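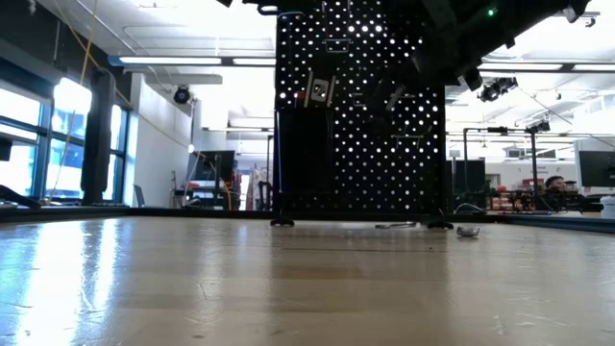
Figure 3. Pegboard fixture standing on the tabletop with its marker plate at the upper left, seen from a fixed camera.

4.2 Workspace Rules for Tool-Hanging Tasks

The rules in this section apply to every station that records tool-hanging episodes. They grew out of the first release of the Milen protocol, which covered only the arms and their stops and left the layout of the table to the operator. When we went back through the logs of that release, we found that many disputes between labelers came from the table and the fixture. Two labelers could agree on what the arm did and still disagree on whether the episode was valid.

We reviewed 2,834 episodes collected under the first release. Of these, 868 were sent back by at least one labeler for a reason tied to the workspace. The most common reasons were a fixture that had shifted from its starting pose, a loose part lying where the task sheet listed none, and a cable that crossed the line between the gripper and the target hole. Hung and Huang labeled the returned episodes a second time without seeing each other's notes. Where they differed, the episode was dropped.

Fixture. The pegboard is treated as a movable object. Its pose is read from the marker plate before the first motion and again after the arms have parked. A board that leans or has turned is allowed, provided that the pose was logged and no hook has been bent to make up for it. Operators may not straighten the board by hand during an episode. If it needs to be moved, the episode is closed and a new one is opened.

Loose parts. Every item on the table must be on the task sheet or be removed. Small metal parts need extra care under bright light, as glare can hide them from one camera while they stay clear in another. The operator checks the table by eye, from both long sides, and does not rely on the camera view for this step. 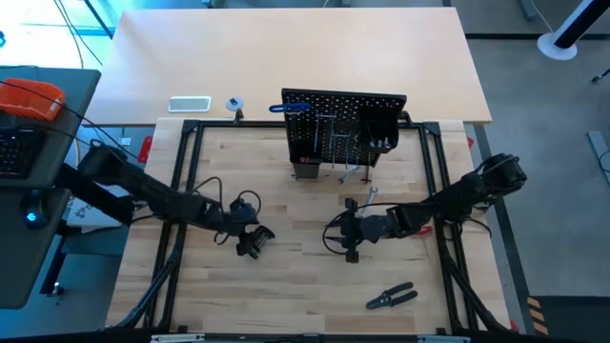
Hand tools. Tools that start on the table are placed within reach of at least one arm, and their handles may point in any direction. We do not ask for neat rows. Early operators tended to line tools up with the edge of the table, and policies trained on those episodes at the Serwood site did poorly when a wrench was set down at an angle. Tools with open jaws or handles, such as wire strippers, are logged as open or closed at the start.

Cables. Cables on the arms must have enough slack for the full range of the wrist, but a loop may not rest on a tool or hook at the start of an episode. The operator moves each wrist through its range once per session and looks for snags. A cable that catches twice is tied again before any more data is recorded.

People. No one reaches over the work surface while either arm is powered. Desks and keyboards may stand next to the table, but the operator's hands stay on the desk side until both arms report a stop. Background activity in the room is allowed and is not grounds for sending an episode back.

Each station is audited after every 8 sessions. The auditor picks 4 episodes, compares the start state with the task sheet, and signs the station log. Stations at Zivdale used a paper log through April and then moved to the shared form given in Appendix B.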